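Setting up your reading log in Simalar

1. Open Simalar and tap New Shelf. I call mine Cozy Stuff, but you do you!

2. Type in the title and author of whatever you're reading. (I started with a Boritz mystery, the second one, and loved it.)

3. Set your page goal. Mine's six pages a night, which is tiny, I know, but I keep blowing past it! 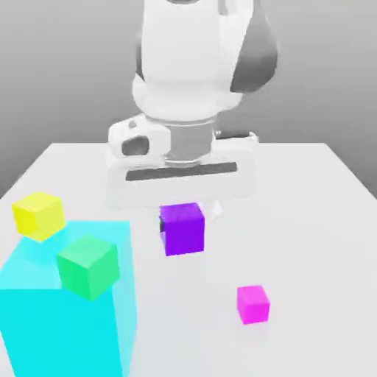
Greer Lennox wrote in to say that she'd skip the page goal completely on an 800-page book and log by chapter, and I've switched over for the big ones too.

Note: chapter logging is under Options.

Caution: deleting a shelf deletes your reviews with it, so copy those out first.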